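Murakami Street Glass Swap Is Back, and I Already Have My Box Packed

12 October 2022

Good news for anyone with too many cups in the cupboard: the Wornance glass swap is coming back to the old Clerik building on Murakami Street, and this time it's running for 2 full days instead of one rushed afternoon. I went to the last one in March and came home with more than I brought (my own fault, I know).

Yasuo Uchida, who started the whole thing, told me 635 pieces changed hands in March. "I was hoping for a hundred," he said. "Then people kept coming up the stairs with boxes!"

The rules are pretty much the same. You bring clean glassware with no chips, you get a paper ticket for each piece, and each ticket gets you something off the tables. Jars count this time -- they didn't before, and there was some grumbling about it. Wine glasses still go on their own table by the window.

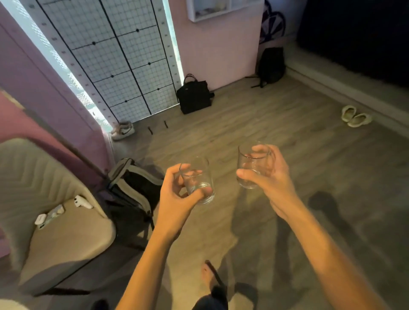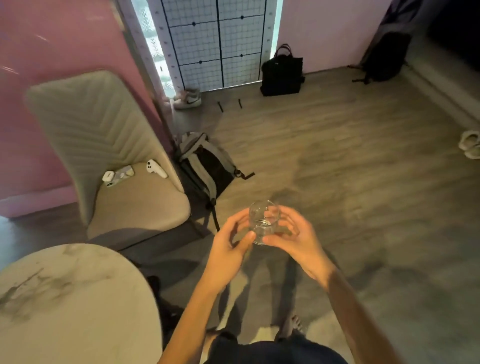 Plain clear drinking glasses, the kind of thing you can trade at the swap.

What's new is the repair corner. Wimano, the little frame shop two doors down, is sending someone over to smooth out small nicks on rims while you wait. It's free, but there are only 28 spots and you have to put your name on the sheet at the door. I'd get there early if you have a favorite you can't bear to toss!

Parking was a pain last time, so take the number 17 bus if you can. It stops right across the street, and the driver I had was very patient with me and my clinking bag.

Doors open at ten both mornings. Leftover tickets from March are still good, so check your coat pockets -- I found three in mine.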